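Unit 6. Bulk Bins: Shape, Wear and Loose Fill
Gemville Technical Program, Materials Handling I
Handout, revised 2019-12-30

6.1 Scope

Unit 5 dealt with parts stored in trays, where each part has its own slot. This unit deals with loose parts in an open bin. The parts are rectangular blocks in two lengths. Bring the dimension sheet from Unit 2; it is not reprinted here.

6.2 Terms

Bin floor: the flat base on which the parts rest.
Wall slope: the angle between a wall and the vertical. A tapered bin is wider at the rim than at the floor.
Fill: all parts in the bin at a given time.
Sparse fill: a fill in which most parts lie flat on the floor and no part depends on another for support.
Lie: the position and direction of one part, given as an angle from the front wall.
Contact pair: two parts touching along a face or an edge.

6.3 Tapered walls

Straight walls give the most volume for a given footprint. Tapered walls give up some of that volume and return two things. Empty bins nest, and a part that lands against a wall tends to slide down to the floor. The second effect depends on the slope and on the surface. At 15 degrees from vertical, a block dropped along the wall of a clean bin normally reaches the floor. On a scuffed wall it may stop partway and lean.

The usable floor is smaller than the rim opening. Students often take the rim size from the catalog and use it as the floor size. For the Tilteck bin in the problem set, the floor is 330 mm on its long side. Use that figure in all calculations. 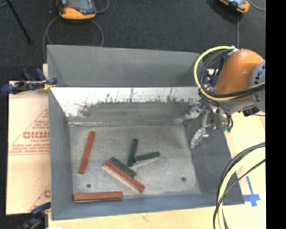 6.4 Lie and contact

In a sparse fill, record the lie of each block before anything else. Measure along the long edge, counterclockwise from the front wall, and give a value from 0 up to but not including 180 degrees. A block with no marked end has no direction, so 10 and 190 degrees are the same lie.

Next, list the contact pairs. Face contact between parallel blocks is the case that matters most for removal – the pair takes up nearly the same outline as one wide block, and a tool set for a single width will not fit around it. Two blocks meeting near their ends in an open V are easier, as each still has most of its long sides free.

Blocks lying along a wall are recorded separately. Clearance on the wall side must be taken at the height of the block, where a tapered wall stands farther back than it does at the floor.

6.5 Surface wear

Wear in metal bins is not uniform. Inspect the lower walls, the seams and the edges of any floor holes. Note scuffs, bright patches and discoloration on the Otlow form, one line per wall. Bright patches also affect measurement by eye, as the edge of a block is harder to judge against a glare.

Do not sand or paint a worn wall between readings. A change of finish changes the friction, and the earlier readings can no longer be compared.

6.6 Problems

1. A block has a lie of 82 degrees. State its angle to a side wall that is square to the front wall.
2. The floor is 330 mm long and both end walls slope 15 degrees outward. Find the inside length at a height of 2 cm.
3. Repeat problem 2 for straight walls and give the difference in millimeters.
4. Sketch a sparse fill with one face-contact pair and one V pair. Mark the blocks that can be lifted without moving another.

Reading: Gaete course packet, section on loose storage. The July printing has the wall slope table upside down; the values are correct.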